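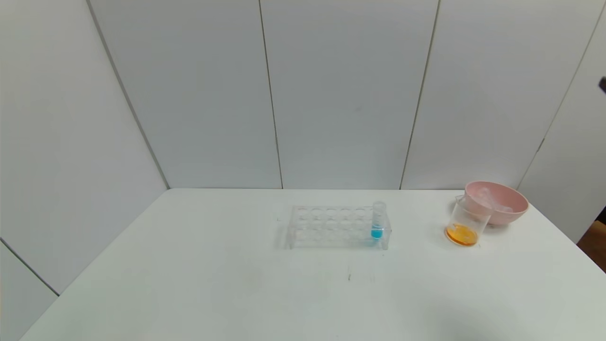 Track wheelchair inspection, Sárközi indoor meeting, June 2025
Inspector: Norbert Halász

1. Frame welds and seat cage. No cracks. Paint lifting at left cage joint, monitor.
2. Rear wheels. Quick-release axles seat fully. One Zasen rim has a loose spoke - retension before the 3,000 m.
3. Tyres. Tread glue sound. No cuts.
4. Push rims. Rubber worn on right side, within limits.
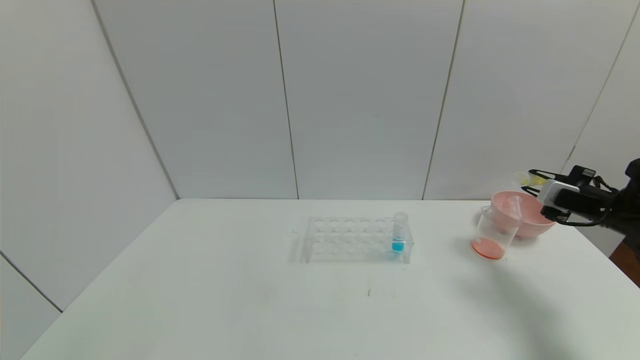
Hajnalka Veres: item 4 needs a second look. The rubber on chair 384 has lifted at the join and will catch a glove.
Action: chair 384 held back until the rim is re-covered.

5. Compensator. Returns to centre after each knock. Stop bolts tight.
6. Front fork and headset. Slight play, adjusted on the spot.
7. Brake. Lever free, pad clear of tyre when released. 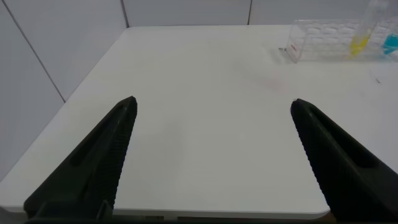
Does the brake have to be checked again after a front wheel change? The pad gap must be measured again and the new reading entered under item 7.

8. Straps and kneeling plate. Stitching sound. Spare buckle fitted.
9. Helmet. Shell and chin strap passed.

Next full inspection: October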